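Tema 4. Comunidades de jugadores y lanzamientos escalonados

Apuntes de Mehrangiz Daneshvar para el seminario de cultura digital

Bueno, seguimos donde lo dejamos. La semana pasada vimos cómo se financia un juego gratuito y hoy toca algo que me divierte mucho más: qué pasa cuando un juego en línea cambia sus reglas de un día para otro y la gente se enfada (mucho) en los foros. Vamos a trabajar con el caso de Pellora, el juego de exploración del estudio Mernura, que me parece perfecto para clase porque es pequeño y se puede leer entero en una tarde.

4.1. El caso, contado rápido

Pellora salió en noviembre con 16 servidores y una regla muy sencilla: lo que construyes se queda donde está. Podías plantar un huerto, irte un mes de viaje y encontrarlo igual. A los jugadores les encantaba, y yo me incluyo, que tuve allí una cabaña espantosa.

Luego llegó la actualización Rotmont. Las parcelas sin actividad durante 105 días volvían a ser terreno libre. El estudio lo avisó en una nota larguísima, en el penúltimo párrafo, y claro, casi todo el mundo se enteró al entrar y ver que su casa ya no estaba. 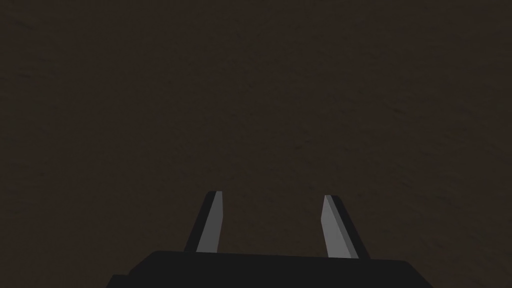

4.2. La reacción en los foros

El hilo principal llegó a 490 respuestas en una noche. Os lo he dejado en la carpeta del seminario, con los nombres de usuario borrados. Al leerlo, fijaos en estas cosas:

— Quién habla de "mi parcela" y quién habla de "el servidor". El posesivo da muchísimas pistas.
— En qué momento aparece el primer moderador y qué tono usa.
— Los mensajes que defienden el cambio, que son pocos pero muy interesantes (hay jugadores nuevos que no encontraban sitio donde construir).

Mi favorito es el de alguien que pide perdón a sus vecinos por haber dejado de regar. Eso es comunidad, por mucho que el contrato de uso diga otra cosa.

4.3. Un poco de teoría

Para esta parte usamos la distinción de Tiongson que vimos en el tema 2, entre jugadores residentes y jugadores de paso. El residente entra aunque no tenga nada que hacer; el de paso entra cuando hay novedades. Rotmont castigaba sobre todo a un tercer grupo, los residentes ausentes, que el modelo no contempla — y ahí tenéis un buen tema de trabajo final, por si alguien anda perdido.

4.4. Para la próxima sesión

Leed el hilo hasta la página 10 y traed escrita media cara sobre esta pregunta: ¿a quién pertenece un sitio que solo existe mientras una empresa paga los servidores? No busco la respuesta legal, que esa la vemos en el tema 6 con calma. Si alguien ha jugado a algo parecido y quiere contarlo en clase, que me escriba antes y le guardo un rato al principio.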